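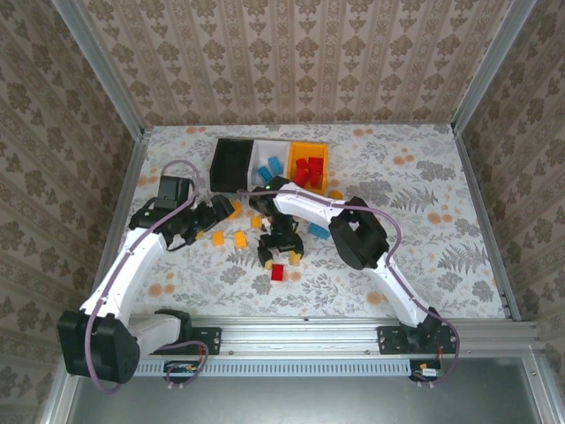 Hiba Khalaf
Research Engineer, Cell Operations, Ornus Laboratory
Corresponding author: Jad Fakhoury

3.2 Cell setup and upkeep

Figure 1. The Devier cell during a block-sorting episode. Both arms are bolted to a common aluminum rail at the front of the table; the three-compartment bin stands toward the back.

All episodes reported in Section 4 were recorded in one cell, referred to as Devier (Figure 1). The two arms share a single aluminum extrusion, so that any shift of the rail moves both bases together and leaves the transform between them unchanged. In an earlier build the arms stood on separate plates screwed to the tabletop, and the relative calibration drifted within days.

The walls carry a striped damask paper and the tabletop a floral cloth. Both coverings are exchanged between recording blocks and are logged as part of the episode metadata. The cloth is pulled flat and taped under the rail before each block. A fold near the bin raised the contact height enough to trigger the force limit on low grasps, and episodes affected in this way were removed.

Cable routing required the most attention. Each arm has a purple cable clipped to its white links at intervals, with a free loop left over the joints. The loop length was set by driving each arm through its full working range and moving the clips until the cable no longer pulled tight at the elbow. With too much slack the loop dropped in front of the gripper; with too little, the connector at the base worked loose. Clips are checked every 100 episodes and replaced when they slide under light finger pressure.

Small circuit boards are mounted low at the front, below the rail, where they can be reached without removing either arm. In August the board serving the right arm was replaced after intermittent loss of communication. The fault was traced to a cracked solder joint at the connector – the replacement board has the same layout, and no change to the control software (Driltasis) was needed.

Base bolts are tightened in a fixed order, left plate first, after which both arms are driven to a reference pose and the fingertip positions are compared with stored values. If either differs by more than the tolerance given in Table 2, the full calibration is repeated. The procedure takes 45 minutes. Over 3592 episodes it was repeated four times, twice following the board replacement and twice after a collision with the bin.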